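Two-Arm Folding Station: Project Report
Pondside Shared Workshop, Cadville
Submitted 05/08/2024

1. Purpose

The aim of this project was to set up two robot arms at one table and have them fold a T-shirt under direct control by an operator. Folding by a learned program was left for a later term. The work was done at the Pondside workshop, where I had a bench and a storage shelf for the length of the project.

I picked clothing because it does not hold its shape. A block can be picked up the same way every time. A shirt lands differently each time it is put down, and the gripper has to find an edge that may be lying under another layer.

2. Budget

The arms and controllers were on loan and are not counted here. Everything else came to $1345. The largest part of that was the gripper mounts, which I ordered from Konmont after my own printed mounts split at the bolt holes. The rest went to cable, fasteners, the tabletop panels and a used power supply.

3. Table and mounting

The work surface is two pale panels butted together. I wanted a single sheet but could not get one through the workshop door. The seam runs across the middle of the table, and in the first week the fingertips caught on it whenever they slid along the surface. I shimmed the lower panel until a steel ruler passed over the joint without clicking. That fixed most of it.

Each arm is bolted to its own stand. The stands were leveled separately and then checked against each other with both grippers touching the same mark on the table. The two arms disagreed by 9 mm at first. Loosening one base and turning it slightly brought this down to 2 mm, and I stopped there.

4. Grippers

The fingers are long and black, and they close in a pinch. Short fingers were tried first and could not get under a hem without the mount pressing on the cloth. The long ones reach better but flex when the arm pulls hard, so the pulling speed had to be lowered.

Cable routing took more time than expected. The cable needs enough slack for the wrist to turn, but a loose loop drops onto whatever is next to the shirt. Tying it closer to the wrist stopped the snagging and also limited the rotation, so the ties came off again. This is still not solved.

5. Folding procedure

The sequence follows the Ekström method from our course notes, with the order changed so that the hem is handled first. The shirt is laid flat with the neckline toward the back of the table. Both grippers take the hem, one at each lower corner, and draw it tight before anything is lifted.
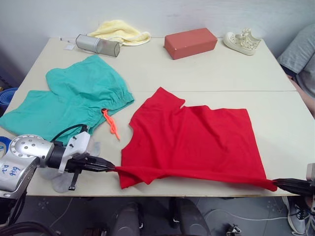
Figure 1. Both grippers on the hem of the red T-shirt, teal garment to the left.

With the hem held, the arms rise together and carry it toward the neckline. If one arm leads, the shirt twists and the fold comes out on a diagonal. I slowed both arms to the speed of the slower one, which helped.

6. Results

I ran 16 trials with T-shirts. In 9 of them the shirt ended up folded in half with the edges close enough that I did not need to touch it. Most of the failures happened at the first grasp, when one gripper picked up a single layer of the hem and the other picked up both. Two trials were stopped because of the cable.

Pants were tried briefly and are not included in the count. The waistband bunches up, and the drawstring gets between the fingers.

7. Remaining work

The cable needs a proper guide, probably a spring arm above the wrist. The fingertips should have a thin rubber pad. I have the bench until November and plan to repeat the trials with both changes made, using the same shirts.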